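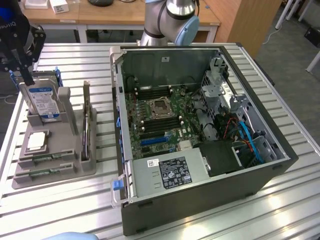
*Open computer tower on a slotted workbench.*

## 4. Posting to Skevaveo by text message

You can post status updates from any phone that sends texts. No data plan is needed, but your carrier's message rates apply.

1. Sign in to Skevaveo on a computer and open **Settings > Mobile**.
2. Enter your cell phone number with the area code and click **Send Code**.
3. Type the 8-digit code from the text into the box. Codes expire after 9 minutes.
4. Choose who can see posts sent by text. The default is **Friends**.
5. Click **Save**.

To post, send your update as a normal text to 2506. To delete your last post, send UNDO to the same number.

**Note:** Prepaid numbers on the Nalomau network can receive codes but can't post. Use the Brillow app on those phones.

**Caution:** Anyone holding your phone can post under your name. If it is lost, go to **Settings > Mobile** and click **Remove Number** right away.

### Picture messages

Send the picture to the upload address listed under **Settings > Mobile**. Text in the subject line becomes the caption, up to 82 characters. Longer captions are shortened.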